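Teaching by Showing: Notes for Session Four
Handout for the Zornelside short course in practical robotics

Welcome back, and thank you to everyone who stayed behind last time to help coil the cables. These notes go with the session on remote control. They cover rather more than we shall manage to say out loud, so please do take them home and read them with a cup of tea before you come in for the practical.

Last time we moved the arm by hand. You took hold of it near the wrist, the motors went slack, and you pushed it through the job while the computer wrote down the joint angles. It is a lovely way to begin, because you feel the weight of the thing and you find out very quickly which ways the elbow doesn't want to go. The trouble is that your own arm and shoulder get into the camera pictures, and when the robot comes to do the job alone your shoulder isn't there any more. For a job learned from joint angles only, that doesn't matter a great deal. For one learned from pictures it can matter very much.

So this time we move to remote control. You sit at the Rellar desk and move a small leader arm, and the big arm copies you. You keep out of the pictures, you can stop for a breather without anything drooping, and (this is the part people tend to like best) you can work at half speed until you feel settled. The price is that you lose the sense of touch. You will press harder than you mean to at first. Everybody does, and the cups are plastic, so don't worry about it.

Our task is the mug tree. It looks like something you could do in your sleep, and at home you probably do, but it asks for a good deal: a grasp that doesn't slip, a turn of the wrist, and then getting an open rim over a peg which the cup itself hides from you as you come close.
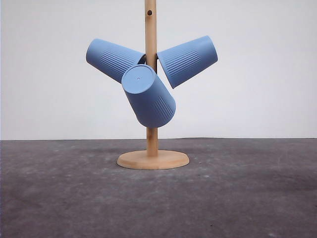 Figure 1. The mug tree with three cups hung on it.

Have a look at the angles before you start your first run. Two of the cups go up and out to either side of the pole and the third sits lower down, towards the front, so each one needs its own approach. If you learn one neat movement and try to use it for all three, you will be cross by the second cup. Line the cup up with its peg while there is still a good gap between them, and only then move in along the line of the peg. If you find yourself correcting at the last moment, back out a little way and come in again. A calm second try is perfectly good material for the robot to learn from, and I would much sooner have that than a lot of nudging.

A few words on how we record. Each pair makes 50 runs, shared out however you like, though it is kinder on the hands to swap over after every ten. One run is one cup, from the moment the leader arm wakes up to the moment the gripper is clear of the stand. Runs are saved in Ultus, the recording program, and you will be asked to mark each one as kept or thrown away. Please be generous with the throwing away – a run where you dropped the cup and rescued it off the floor is a good story, but it belongs in the other folder. Put together, the class should end up with 600 kept runs, and that is what we shall train on in June.

Do change things a bit between runs. Shift the stand a hand's width, start the cup from a different spot, turn the base. If everything always begins in exactly the same place, the robot will learn that place by heart and be quite lost anywhere else.

You will have two views on the desk screen, one looking at the stand and one from the wrist. Beginners stare at the first and forget the second. My advice is to use the wide view for travelling and the wrist view for anything closer than the length of the cup.

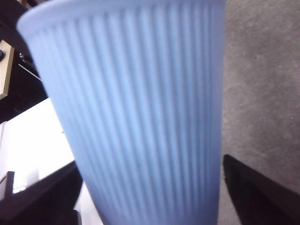
How hard should I close the gripper on a cup?
Start at 20 on the grip dial and go up only if the cup turns in the fingers when you tilt it. Anything over 85 will squash the sides, and a squashed rim is very awkward to get on to a peg.

Before the practical, please read the chapter on leader arms in the Paulauskas workbook (the spiral-bound one, there are copies on the shelf by the door) and write down two places in the mug tree task where you think a beginner would hesitate. We shall compare lists before anyone touches the desk. Bring a pencil, and tie back long sleeves.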